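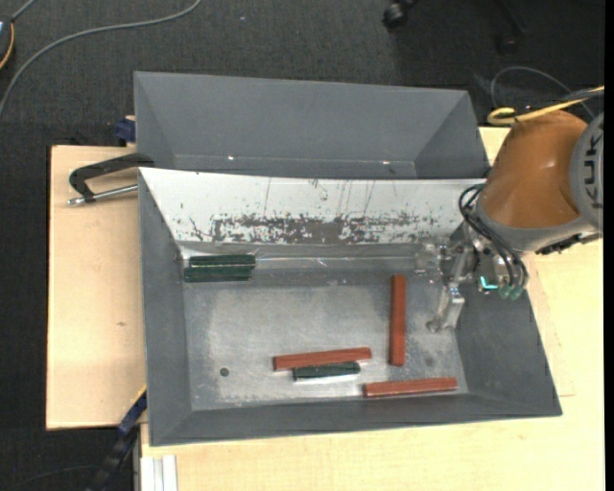

Day three of sorting out the shared snack bins, a job I took on in July by saying "somebody should really do that" within earshot of Musa Bako.

The system, as inherited: two grey bins. Bars go in. People take the bars they like. The bars they don't like stay in the bin until the building is sold.

We order two kinds. Red and dark green. I've been told the green ones are "an acquired taste" by a man who has been acquiring it since spring and still brings his own crackers.

Proposal one was to give each color its own bin. We own two bins. We have two colors. I felt like Copernicus.

Proposal one lasted until lunch. People dropped things wherever their arm happened to be, and by the afternoon both bins held a bit of everything again plus a receipt from Plomlow Hardware for one (1) mop head.

So we're on proposal two: everything in the front bin, back bin kept as overflow. The overflow bin has so far had a very restful career.

State of play after today's rummaging: three red, three green. A perfect tie, which in snack terms means the reds are about to lose badly.

Two of the greens have tucked themselves side by side up in the corner, like guests at a wedding who only know each other. I respect it.

While I had my head in there I got a good look at the front bin. The white back panel has gone speckled and patchy all along the bottom, and the floor is scratched to bits. I would like it on the record that I did not do this. I do spreadsheets.

Got a quote from Purnex for a new liner. 482 dollars. For a liner. For a bin. For six bars.

Musa's counteroffer was "a damp cloth," so the procurement process has now concluded.

Also, a reader in the replies wants to know why we don't just order fewer greens. Because they come in a mixed case of 100, Dranetti won't split the case, and I have sent them 7 emails about it, each slightly less friendly than the last.

Jia is opening a new case tomorrow. If you work on our floor and you like the green ones, please come forward. You'll be treated well.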